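Why Does Your Stuff Get Hot?

Put your hand on the back of a refrigerator, the side of a game console, or the bottom of a laptop that has been running for an hour. All of them are warm. A refrigerator is supposed to be cold, so why is part of it warm? A laptop isn't a heater, so where does the heat come from?

This page is about heat: where it comes from, how it moves, and how people get rid of it when they have too much.

What heat is

Everything is made of tiny particles called atoms and molecules. They are far too small to see. They are also never still. In a solid, like a spoon, they shake in place. In a liquid, like soup, they slide past each other. In a gas, like air, they fly about and bump into things.

When something is hot, its particles are moving quickly. When it is cold, they are moving more slowly. Temperature is a way of measuring how much they are moving. Heat is the energy that passes from a hotter thing to a cooler thing.

Heat always goes from hot to cold on its own. If you leave a cup of cocoa on the kitchen counter, heat leaves the cocoa and goes into the cup, the counter and the air. It keeps going until the cocoa is the same temperature as the room. If you leave ice cream on the same counter, heat goes from the room into the ice cream. People say "close the door, you're letting the cold in," but cold doesn't move. Heat is going out.

Three ways heat travels

Conduction is heat moving by touch. Fast particles bump the slower ones beside them, and those bump the next ones. Put a metal spoon in hot soup and after a while the handle gets hot too, even though the handle never went in the soup. Metals are good conductors. Wood, plastic and wool are poor conductors, and we call them insulators. Pan handles are often made of wood or plastic so that cooks don't burn their hands.

Convection is heat carried by a moving liquid or gas. Warm air is lighter than cool air, so it rises, and cool air comes in underneath to take its place. Then that air warms up and rises as well. This is why the top bunk is often warmer than the bottom bunk. Water in a pot does the same thing. If you drop a few peas in a pot of heating water, you may see them carried up and down. (Ask an adult before you use the stove.)

Radiation is heat that travels as invisible waves. It doesn't need air or anything else to travel through. Heat from the sun comes to us this way, across empty space. You can feel radiation when you sit near a campfire. Your face gets hot and your back stays cold, because the waves go in straight lines and your face is in the way.

Most of the time all three are happening together. A radiator in a classroom warms the air by convection, warms your hands by conduction if you touch it, and gives off some radiation too.

Where machines get their heat

Rub your hands together fast for ten seconds. They feel warm. The energy you used to move your hands has turned into heat, and this kind of rubbing is called friction. Bicycle brakes get warm for the same reason.

Electricity makes heat in another way. An electric current is made of very small particles called electrons moving along a wire. As they go, they bump into the atoms of the wire and make them shake more. More shaking means a higher temperature. In a toaster this is useful, and the wires are made so that they glow orange. In a computer it is a nuisance. Nearly all the electricity a computer uses ends up as heat, whether it is playing a movie or doing your sister's math homework.

The warmest parts are usually the main chips on the big circuit board, called the motherboard. The power supply gets warm too. That is the box that takes electricity from the wall and changes it into the kind the other parts can use. 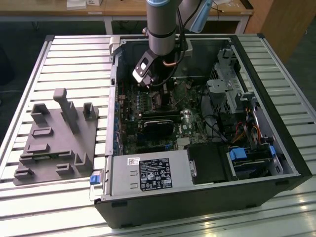
Kobina Quartey wrote to us from Pernthorpe to ask why a computer couldn't be kept in the refrigerator, if heat is such a problem for it. It is a good question. The trouble is water. Air has some water in it as an invisible gas, and when that air touches something cold, the water turns back into drops. You have seen this on the outside of a glass of lemonade. When you took the computer out into a warm room, drops could form on the parts inside, and water and electric parts don't go together. A kitchen refrigerator also isn't strong enough for the job. It is made to cool down food, which makes almost no heat. A computer keeps on making heat for as long as it is switched on, and the refrigerator would have to run without stopping.

How to get rid of heat

Engineers use the same three kinds of travel you read about earlier.

First they use conduction. A block of metal called a heat sink is pressed against the hot chip, and heat moves from the chip into the metal. Many heat sinks have thin fins, like the pages of a book standing open. The fins give the metal a much bigger surface, so more air can touch it.

Then they use convection. A fan pushes cool air over the fins and blows the warm air away. If you hear a computer getting louder during a game, its fans have sped up.

Animals do this too. An elephant's ears are big and thin, with a lot of blood running through them. The blood loses heat to the air as the elephant flaps. A desert fox has large ears for its size, and they help it lose heat in the same way.

Your body has one more trick, which is sweat. Water needs heat to turn from a liquid into a gas, and when sweat dries it takes that heat from your skin. Dogs have very few sweat glands, mostly on their paws, so they pant and let water dry from their tongues.

And the refrigerator? It has a liquid that goes around in a pipe. Inside the refrigerator the liquid turns into a gas and takes in heat, a bit like sweat drying. Then the gas is pumped outside the cold part, squeezed until it turns back into a liquid, and the heat is let go into your kitchen. The warmth you feel at the back came partly from your milk.

Try it: which cup stays warm?

You need 4 cups that are the same, a thermometer, a wool sock, some kitchen foil, a sheet of newspaper, and warm water from the tap. Don't use boiling water.

Put the sock around one cup, the foil around another and the newspaper around the third. Leave the last cup bare. Fill all of them to the same height. Measure the temperature of each one and write it down. Wait 20 minutes and measure again.

Before you look, guess which will be the warmest. Afia Sulemana's class in Drovville tried this in January and most of them guessed foil. The sock won. Wool has a lot of air trapped in it, and air that can't move around is a very good insulator.

Try it again with lids on the cups and see what changes.

Words to know

Conductor: a material that heat moves through easily.
Insulator: a material that heat does not move through easily.
Friction: rubbing that turns movement into heat.
Heat sink: a piece of metal that takes heat away from something – usually a computer chip.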